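Campsites should publish pitch dimensions

Most holiday parks still sell pitches by name: standard, comfort, premium. The words carry no measurement. At Sadport a premium pitch is 33 meters from the nearest water tap. At Gridham the same word means a hedge and a second power socket.
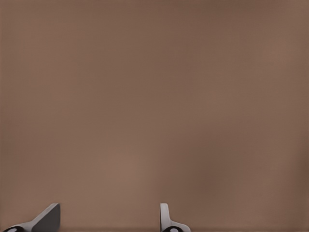
Length, width, slope and amperage would fit on one line of a booking page. Kodavow, the booking site I use most, has a field for each of them, and most parks leave all but one blank. The usual objection is cost. A small park can be measured in three days with a tape and a level, and the figures stay valid until someone moves a hedge.

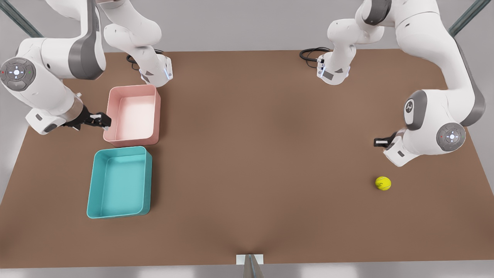 Price is the stronger argument. A week at Afolabi in June cost me 375 euros for a pitch that could not take the awning — a fact the office knew and the website did not mention. I would have paid for the larger one. Parks that withhold dimensions lose that sale as well as the repeat visit, and they spend Saturday afternoon moving trailers between rows.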